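# Chapter 8: Comparing Grippers

Chapter 7 treated the gripper as a given. The arm moved to a pose, the jaws closed, and the part was either held or not. In practice the choice of gripper comes early in a project and is hard to undo, so it deserves a fair test before the rest of the cell is designed around it. This chapter covers how to plan such a test, what to record, and how to read the results.

After working through the chapter, you should be able to:

- write a test plan that treats every gripper the same way
- choose test objects that bring out differences between fingers
- tell a finger problem from an operator or controller problem
- report grip failures in terms another lab can use

## 8.1 Why test by hand first

A gripper bolted to an arm is tested together with the arm. If a pouch slips, the cause may be the pad, the closing force, the approach angle, or a late command from the controller. Hand-held grippers take the arm out of the question. The operator supplies the motion, and the fingers and jaws can be judged mostly on their own.

The method has a cost. People correct for a poor grip without noticing. They tilt a wrist, slow down, or take hold of an object in an easier place. For this reason a hand-held trial should be followed by a trial on the arm, using the same objects and the same fingers.

Flexible packages are good test objects at this stage. A rigid box tells you whether the jaws open wide enough. A pouch changes shape as it is held, and one with a spout and cap has a stiff end and a soft end, so two grippers working together face different conditions at the same moment. 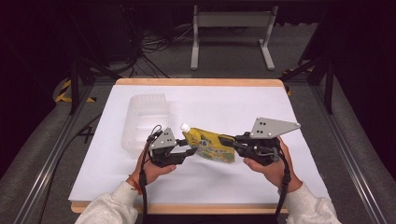
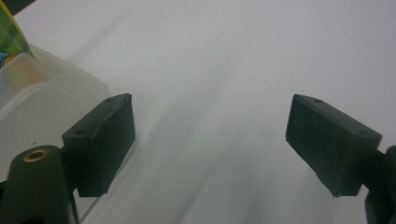

*Figure 8.1. Hand-held grippers over a white work surface. First picture: a spouted pouch held between two grippers. Second picture: the fingers of one gripper, apart. Photos: Staswood Gripper Trials, courtesy of Norkside Technical Press.*

Look at the shape of the fingers as well as the size of the gap between them. A wide, flat pad spreads the load over a soft package, but it needs more room beside the object. A narrow pad reaches into tight places and presses harder on a small area. Neither is better until the task is known.

## 8.2 The Staswood trials

The examples in this chapter come from the Staswood trials, which compared two finger designs, the Karamanlidis and the Sondeck. The plan called for 2,000 grasps with each design. The Karamanlidis fingers were stopped at 2,000. The Sondeck fingers reached 2,581, as one set was left on through a second round of pouch work in November.

Unequal totals are common and do no harm if they are reported. Compare failure rates, and state the number of grasps behind each one. Do not drop the extra grasps to make the totals match unless the plan said so in advance.

Each grasp was logged under one of four outcomes:

| Code | Outcome |
|------|---------|
| H | Held until release |
| S | Slipped but not dropped |
| D | Dropped |
| M | Missed on closing |

The difference between S and D matters more than it first appears. Section 8.4 returns to it with the pad wear records.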